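## Keeping household employment records at home

Anyone who pays a cleaner, nanny or gardener directly should keep a file for each worker. The notes below assume one household and one or two part-time employees. Rules on pay, leave and notice differ by location, so check the local ones first.

**Contract.** Print two copies, sign both, and give one to the worker. State the duties, hourly rate, pay day, notice period and start date. Store the signed original in a plastic sleeve at the front of the binder.

**Hours.** Use a ruled sheet inside a kitchen cabinet door. Enter start time, end time and unpaid breaks on the day worked. Both parties initial the sheet every Sunday. Corrections are made with a single line through the old entry, never with correction fluid.

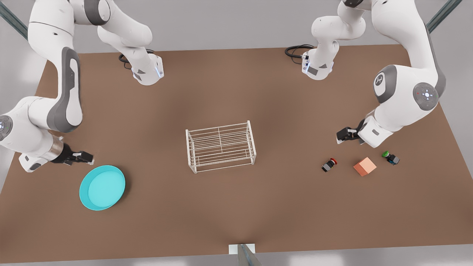 **Pay slips.** Write one for each payment, including cash. Show hours, rate, gross pay, deductions and net pay on separate lines. A duplicate book with 80 sets covers weekly pay for more than a year.

**Leave and sickness.** Keep a separate page. Record the balance after each absence, in hours if the schedule is irregular.

**Storage.** Thermal receipts fade, so copy them onto plain paper. Scan everything else at 300 dpi and name files by surname, year and month, e.g. *Melis-03*. Keep the binder in a dry drawer, away from the stove and sink.

Changes to duties or hours go on a dated, signed sheet behind the contract.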